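Interior Painter / Plaster Repair – Full Time, Gotemcombe

Posted in July
Employer: Trevetti Interiors
Reports to: Somtochukwu Ogbonna, site lead
Openings: 2

Trevetti Interiors is hiring two interior painters for the Bonsu apartments in Gotemcombe. The building has 57 units on four floors. The outside work is finished and the electricians are out of the first two floors. What is left is walls and ceilings, and there are a lot of them.

The units were last painted by several different crews over the years and it shows. Some rooms need a light sand and two coats. Others need patching, skim coating and a full prime before any finish goes on. We use white throughout, flat on the walls and ceilings and satin on the trim. White is not forgiving, and the living rooms get strong afternoon sun from the side.

What you will do

Wash, scrape and sand existing paint
Fill nail holes, cracks and dents, and sand the patches flush
Skim coat walls where the old texture is uneven
Caulk trim and window casings
Cut in by hand and roll walls and ceilings
Mask floors, outlets and hardware, and take the masking down when the unit is done
Mark problem spots in pencil before priming so the next person can find them
Fill out the unit sheet at the end of each shift

What we are looking for

At least two years of paid interior painting. We will consider less if you have worked as a plasterer or drywall finisher. You should be able to cut a straight line at the ceiling without tape, and you should be comfortable with a 12-inch knife. You need to be able to work on a stepladder for most of the day and lift a full five-gallon bucket. Spraying experience is fine to have but there is no spraying on this job.

Bring your own brushes, knives and pole sander. We supply paint, primer, compound, rollers, ladders, masking and work lights. Paint and primer are kept in the Ultwood storage building across the lot – the site lead has the key and opens it at 6:45 a.m.

Hours and pay

7 a.m. to 3:30 p.m., five days a week, with a paid break in the morning and a half hour unpaid for lunch. Pay is $2,076 every two weeks to start. Painters who run their own floor are moved up to $3,076. Parking is free behind the building. There is no parking on the street side before 9 a.m.

We expect the work to last some eight months, and we would like to keep both people on afterward if the next contract comes through.

The trial wall

Everyone we are serious about does a paid half day on site before we make an offer. You get one bedroom wall, a work light and whatever compound and primer you ask for. Take time to look before you open anything. Bumps and shallow dimples in a white wall are easy to miss under a ceiling fixture, so move the light around and check from the side.

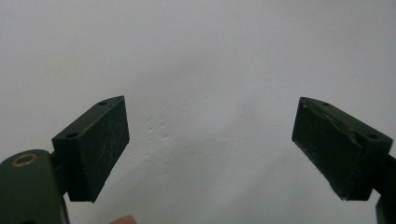 Somtochukwu Ogbonna adds that people rush the sanding on the trial and then try to hide it with a heavy second coat, and that he would sooner see half a wall prepped right than a whole one painted badly. Ask him questions while you work if you have them. Asking does not count against you.

How to apply

Stop by the site office on the ground floor of the Bonsu building between 1 and 3 p.m., or leave your name and phone number at the Trevetti front desk. Include two past jobs we can call about. Photos of your work are welcome but not required. We do not need a cover letter.

Both positions stay open until filled.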